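Allotment, year one, very late write up

January 15, 2022

Right. Kettle's on, rain's going sideways, and I promised myself I'd get this down before I forget the lot of it. Quick one. Typing with cold hands so forgive the spelling.

Got the plot at Trellwood last July. Wrong time of year to start, everyone said so. By July you've missed the potatoes, missed the broad beans, missed most of it really, and what you've got instead is bindweed up to your knees and ground like a car park. Took it anyway. I'd been on the list long enough that I wasn't going to say no and go back to the bottom.

Plot 18. Long thin one against the hedge, slopes down to the ditch at the Bridis end. Gets the morning sun and then the hedge has it. The people before had it down to strawberries and then, I think, just stopped coming. Strawberries still there, under everything. Runners all over the path.

First month was only clearing. Fork, bucket, fork, bucket. You don't get bindweed out, you just get on top of it for a bit. White roots like bootlaces, snap if you look at them funny, and every snapped bit is a new plant. I put cardboard down on the bottom half and weighed it with old slabs. Best thing I did all year. Went back in October and lifted a corner and it was nearly all worms.
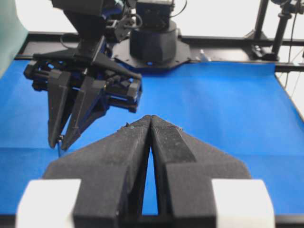 What I put in

Winter onions, from sets. Garlic, two rows, shop garlic in one of them which you're not supposed to do but I did. Leeks given to me as plugs by Svyatoslav Hnatiuk two plots up, who had far too many and was going round with a tray. Chard. Some very late beetroot that never got bigger than a marble. Ate them anyway, roasted, fine.

Broad beans went in mid November. They're up now, a hand high, leaning a bit after the wind. Might stake them this weekend if it dries out. It won't dry out.

Kale was a disaster. Pigeons. I had netting but I'd laid it straight on the leaves, and they just sat on top and ate through the holes. It has to be held up off the plants, hoops or canes with pots on the ends, anything. I knew that. Still did it. Came back after four days away and there were stalks. Only stalks.

Leeks good though. Really good. Pulled the first lot Christmas Eve and the smell in the car was unbeleivable. Thin ones, pencil to broom handle, but mine.

Money

Someone asked me what it all comes to so I went through the bank app. Came to 246 pounds since July, including the rent. Bit more than I'd have guessed. Most of that was tools and the water butt. The butt was the big one and I don't regret it, the tap's right down by the gate and it's a trek with two cans. Second hand fork was 5 pounds at the Panasiuk yard sale and it's better than the new spade, which has already gone loose at the handle.

Seeds hardly anything. I went a bit mad with the Gustent catalogue in November, all those pages of squash, then crossed out nearly everything and sent off for peas, carrots, a courgette and one silly pumpkin. I haven't got room for a pumpkin. It's going in by the ditch and it can take its chances.

Not counting the leeks as income. Would be a very sad spreadsheet.

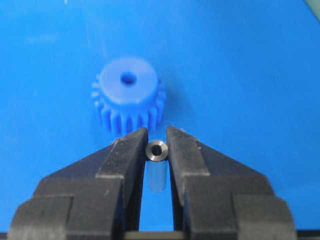
Is it too early to be sowing anything in January?

Mostly it is, for outdoors. The soil's cold and wet and seed just sits there and rots. Onions from seed can go in a tray on a windowsill now, chillies too if you've got somewhere warm, and sweet peas in a cold frame. Everything else I'm leaving till March and I'd rather be late than do it all twice.

That question came up in the comments last time (thanks for those, I do read them, I'm just terrible at replying). Another one was about the soil. Clay. Heavy, yellow, sticks to your boots till you're two inches taller. In August I couldn't get a fork in it and in December I couldn't get my boot out of it. I've been barrowing on leaf mould from the heap by the gate and I'm trying not to walk on the beds at all. Planks help. Old scaffold boards if you can get them.

Also had a go at working out how much ground I've really got. Paced it, wrote it on my hand, washed the hand. Will do it again.

Plan for this year, such as it is. Potatoes at the top end where it's clearest. Beans up the hedge side, because they'll climb over whatever shade there is. Carrots in the old bath (yes, there's a bath, it came with the plot) with some sand mixed in, they'll only fork in that clay. And move the compost heap, which I built in the one really sunny spot like an idiot. 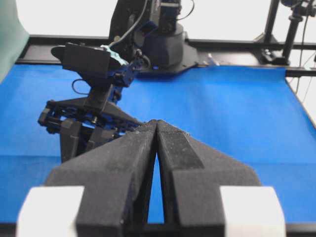
The heap's going to be a horrible job. It's half rotted and half whole cabbage stalks and there's a layer of grass clippings in the middle that's gone to slime. I need to turn it anyway so I might as well turn it into its new home — three pallets on end and a bit of old carpet over the top. Got two pallets. Looking for a third, if anyone local has one going, will collect.

Then the path. Woodchip got dropped at the gate last week and it's first come first served, so I went down in the rain with the barrow and did eleven trips before my back said no. Covers as far as the bath. The strawberries have come up through the rest and I haven't the heart to dig them all out. I'll lift the best ones and give them a proper bed, and the others can go in the swap box.

One more thing, the blog counter went past 4,000 visits over Christmas. No idea who you all are! Hello. I thought it was just my sister pressing refresh.

Will try and post about the potatoes when they come. They'll be chitting in egg boxes on the spare room windowsill, and the onion tray has to go somewhere too, so that's the spare room gone until April. Off to find dry socks.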